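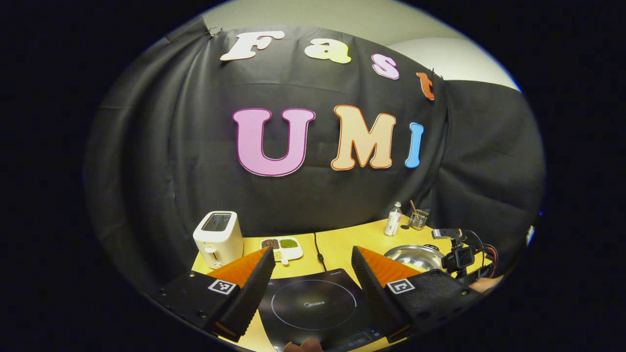
Filming on the second series of Clurow finished in April, with 37 of the 37 scheduled interviews recorded. The series covers how celebrity families mark birthdays and christenings on social media, and most of the set work this period went into the party segments. Backdrops are black cloth held up with binder clips, with cut-out foam letters pinned on, and the lettering can be changed between takes without moving the lights. Celina Kozłowski signed off the set plan for all nine episodes.

Picture research is slower than planned. We logged 574 posts from public accounts and sent clearance requests for 224 of them, the rest being duplicates or too small for broadcast. Replies from agents come in batches, usually after a second letter. Where a post can't be cleared, the script is changed so the narrator describes it.

Editing is under way at Miltholm. Episodes one to four are at rough cut. Episode five was held back after the guest's publicist asked for changes to a section on her divorce - Faustino Camacho has agreed a shorter version with them and no reshoot is needed.

Spending is within the approved budget except for archive fees, which are over. We propose to cover this from the unspent travel line, as the Clullby interviews were done by video link. Your written consent is needed for the transfer.

Next period: fine cuts of episodes one to four, remaining clearances, and delivery of the first trailer to Barrera for captioning.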